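Lab notebook, June
Open afternoon at Gakisberg, my notes

Writing this up the same evening while the coffee is still working. The Privero group had their open afternoon over in Gakisberg, and Ngân Huỳnh was kind enough to get us on the list even though I answered her email embarrassingly late. Opoku came along in the car, which meant two hours of good conversation each way and no radio at all. For those of you who stayed behind to keep the benches going, thank you, and I hope these notes make up for it a little.

Getting in

Parking is behind the building, and you sign in at the side door (the front one has been locked for the renovation, as we found out by walking all the way around). There was a good crowd, a mix of students, people from the machine shops in the area and a few families with children who asked better questions than we did. Coffee and cinnamon rolls in the hallway. Ngân gave the welcome herself and kept it short, bless her, and then we were split into groups. Ours started in the simulation room.

The button task

I had been looking forward to this one since she mentioned it in the spring. The task is called Prastby, after the village where she spent a summer writing the first version of it. An arm gets an instruction with a color or a sequence of colors in it, and it has to go to the right target on a table without knocking into its neighbors. Everything we were shown runs in simulation. She had it up on the big screen, talking over it while a student typed in the instructions people called out. My request was "red, then blue," which makes for a nice long reach from one end of the group to the other.

She stopped the run a few times so we could get a proper look at where the gripper was. At one of those stops it was pointing down right at the green one, with purple as the next neighbor over, and she used that to talk about how close the approach has to be before they call it a hit. Opoku wanted to know why the targets weren't in a tidy row. Her answer was that a tidy row lets the policy learn the row, and she wants it to learn the colors. They shuffle the layout at every reset, so red and orange can end up nearly on top of each other while blue sits way off in the far corner. I wrote that down with a star next to it. We have been guilty of tidy rows for as long as I can remember. 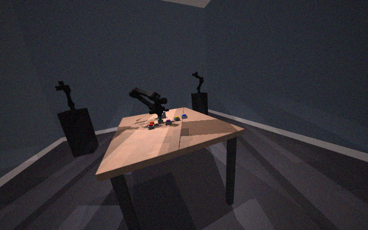 What I asked about

Lighting. The room in the simulation is dim and the picture is grainy, and I wondered if that was a choice. It is. They vary the light and the noise from run to run, and she said the dark settings are where the weak policies give themselves away, especially on green, with a black gripper hanging over it. The shadows across the tabletop get moved as well. I asked whether she worried about making it too hard too early, and she laughed and said they did exactly that last year and had to back off for a month before anything learned at all.

Run counts. A short evaluation is 1000 resets, and the long one they do before they believe anything is 4000. We have been calling things finished on far less than that, and I would like us to talk about it at the next group meeting without anybody getting defensive (me included!).

Scoring. A touch on a wrong color ends the run. I argued a bit for partial credit on sequences, and she has tried it, but the numbers got hard to read. She did offer to send me the old plots so I can see for myself. Remind me if I forget to ask, I know how I am.

The rest of the tour

After simulation we went down to the workshop, where they are rebuilding their cable guides, and I spent too long talking about strain relief with a very patient technician whose name I failed to write down. Opoku took the measurements of their bench clamps, so ask him. There was a poster session at the end and I only made it to 4 of them before it was time to leave.

To do

Send Ngân a proper thank you, and ask for the scoring plots and the reset script.
Try shuffled layouts on our own sorting task, starting with the color version.
Add a dim setting to our renderer. I had been putting this off, and now I have no excuse.
Find out if she would come give a talk here in the fall. Opoku has already offered to pick her up at the station.
Return the visitor badge, which I have just found in my coat pocket.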